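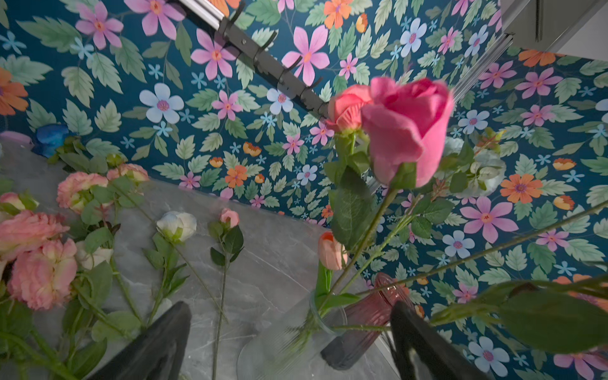 Attachment 1: wrist view, flower arranging task, clear vase and pink ribbed vase

Ticket: Gripper finger budget for the Landura arm
Status: Open
Opened: September 11, 2024
Project: Nimri

Original request
We're planning next year's spend and I'd love to get this one right! The flower task is a great workout for the arm (thin stems, floppy leaves, two vases side by side against that wild daisy wallpaper). The trouble is grip. With the stock black fingers, stems slip on 14 of 67 picks. Do we need a new gripper, or will softer fingertips do it? We have $2,000 left until February.

Reply from support
Lovely setup, thanks for the wrist view. Before you spend anything, please check:
1. Closing force. What is it set to for stems?
2. Finger pads. Are they the originals?
3. Where the slips happen, on the counter or at the vase.

Update from requester
Force was at the factory default. Pads are original. Nearly all the slips are on the counter, where loose stems cross each other. Lowered the approach height and it's already better, which made my morning!

Reply from support
Great news. I'd hold off on the new gripper. A Plivex soft pad set is $500 and fits your fingers with no new mount. Flotov has them in stock. Put the rest toward a spare wrist cable and a small lamp, as the counter looks a bit dim.

Update from requester
Pads ordered, quote attached. Will rerun the same 67 picks once they're on and post the numbers. Please keep this open.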